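Minutes - Zakora Public Library, Branch Operations Meeting
December, started 6:30 pm, back room at Nanach Street branch
Quorum present. Last month's minutes approved, one correction (roof leak is over periodicals, not the kids area).

Budget. Balance on hand 3228. Book sale brought in 295, up a bit from spring. Heating bill higher than planned, will watch it. Motion to move 303 from supplies to snow removal - seconded, passed.

Hours. Long talk on closing early the last week of the month. Some want 5 pm, some want no change. Settled on 5 pm, sign goes up on both doors. Website has to be changed too, last year it wasnt.

Catalog computers. Two of the public stations still slow, patrons complaining. Repair or replace discussed. Michailidis quote for new ones is too high for this year. Agreed to keep fixing what we can and ask again in spring.
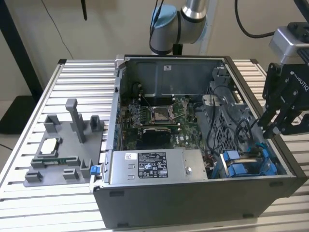
Dell tower with side panel off, CPU socket empty.

Roof. Prillo Roofing came out, says flashing needs redoing. Written estimate not in yet. Buckets stay where they are. Periodicals moved to the east wall for now, please dont move them back.

Story hour. Attendance good. Need more floor mats - cap stays at 30 kids, fire code. Sign-up sheet at the desk.

Overdue fines. Tabled again.

New business. Book drop hinge sticks when it freezes. Somebody to oil it. Request for a second bike rack, no action taken.

Adjourned 7:50 pm. Next meeting same room, bring you own coffee.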